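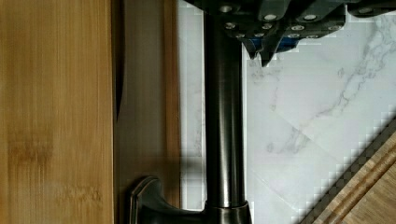

Buying a Counter Robot Station: Frequently Asked Questions

This page is for labs and small companies planning a kitchen counter station with us at Wukon. It exists so that Killian Deschamps can stop typing the same email. He has seen the draft and doubts it will work.

What do I get for the base price?
The arm, the gripper, the wrist camera, one overhead camera, a mount, the cables and a binder. The base price leaves out the computer, the counter and everything you plan to put on the counter. People are often surprised by the last one.

Do I need a real kitchen?
You need a real counter. A folding table will hold the arm right up to the first quick move, at which point it becomes a wobbling table. If you're building from scratch, get the Nowicki base cabinet or anything of similar weight, and bolt it down. If you have a break room with a decent countertop, you already own the expensive part. Your coworkers may feel they own it too. Sort that out in writing.

How much should I set aside for props?
Start with $265. That covers cutting boards, canisters, cans, a roll of paper towels and some groceries in packages. Buy duplicates of whatever you expect to be picked up the most. Secondhand is fine, and in my experience the thrift store version is better made.

Should the counter be tidy?
Only if your users' counters are, and I'd like to meet them. Clutter is cheap and it's the part of the job that finds the problems early. A counter with a toaster on it, a towel folded on top of a bigger appliance, and a drawer left open will tell you more in one afternoon than a bare surface will in a month.

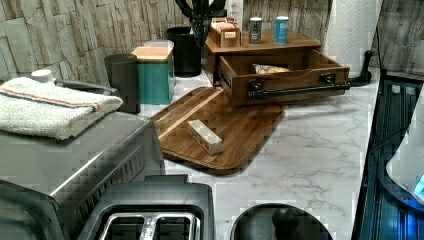

So budget for mess, and for the shelf space to keep the mess in when it's not being used. A Fanby utility shelf does the job. Label it, or someone will eat the snacks.

Does the countertop material matter?
For strength, no. For the cameras, a bit. Pale marble and pale marble patterns are kind to a dark gripper, which stands out nicely against them. Very glossy black tops are a lighting project, and lighting projects have a way of becoming a line in next year's budget. Wood is fine.

Is the wrist camera optional?
Technically. You can save $100 by leaving it off the order. About half the customers who do this call in September to ask what it costs to add one later. It costs more than $100. The overhead view is good for knowing where things are; the wrist view is good for knowing what the fingers are about to bump into.
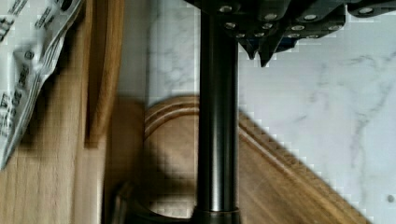

Wrist camera view: fingers pointing down toward the cutting board, marble counter behind.

What about faucets?
Faucets are tall, hard and in the way, so plan for them. Measure from the counter to the top of the neck and put the number on the order form (there's a box for it, usually returned blank). If the arm has to work near the sink, tell us before we cut the mount.

What breaks first?
Fingertips. Order a spare set with the station and keep it somewhere that isn't the drawer the robot practices on. Cables come next. The arm itself is covered by the warranty, which Surachet Srisuk will explain to you at whatever length you allow.

What should I keep in reserve?
$2000, untouched, for the first year. You'll want it for spares, a second light and the bracket you were sure you didn't need.

Can I use my own gripper?
Yes, if it fits a Tornard plate. If it doesn't, we sell an adapter. We'd rather not sell you the adapter, but there it is in the catalog.

How long does delivery take?
Allow 30 days from the signed order. Deliveries come before 10 in the morning, and the crate won't go through a narrow door. Please measure the door. Killian has a separate email about doors.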